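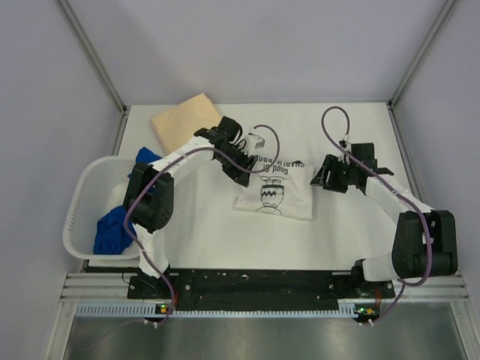 Ajith Rao
Columnist, formerly operations manager at a commercial laundry

Let the slow ones have visitors

I drove out to Golville in August for the open day at Vevberg, a small firm that works on robots for handling cloth. The invitation went to people in the laundry and linen trade, and I ran a plant for long enough that I still get those letters.

The machine most of us came to see is two arms on the edge of a white table, with walls on three sides. The morning's work was T-shirts. A Charlie Brown shirt got more attention from the visitors than the towels I used to fold ever did. There was a laundry basket on the left and the rest of the table was for folding.

I want to argue for more days like this one, and I should start with what was wrong with it. The arms are slow. I timed one shirt at 153 seconds with the watch on my phone. A decent folder at my old plant would be well into the next stack by then. Two men from Timmermans, a hotel linen supplier, stood beside me for roughly 6 minutes and then went to find coffee. I heard one of them say he would come back when it was ready.

I think he had it backward. If you buy equipment, the time to look at it is while it still makes mistakes in front of you. I have sat through plenty of sales videos, and every one of them was cut. In Golville the second shirt slid when the left gripper let go of it, and the arm went back and took hold again. That told me more than a brochure would. I could see which part of the job was hard, and it was the same part that is hard for a new hire: getting hold of one layer and leaving the other alone.

Ibsa Teshome ran the table that morning. I asked her how many shirts the system had folded that week and she said 263, and that she would not call all of them folded. I liked that answer. She also told me they don't pick the easy shirts. Some have stiff prints, and stiff prints don't bend where you want them to.

There is a fair case against open days. They take staff away from the work, and a bad morning can cost a young company a customer. Zilitz, where I once had a contract, stopped letting buyers onto the test floor for that reason. We bought from them anyway, and spent the first winter finding out what they already knew.

My other complaint is about who was invited. I saw owners and managers. I didn't see anyone who folds for a living, and those are the people who would have asked the good questions. Next time Vevberg should send the letter to the folding room.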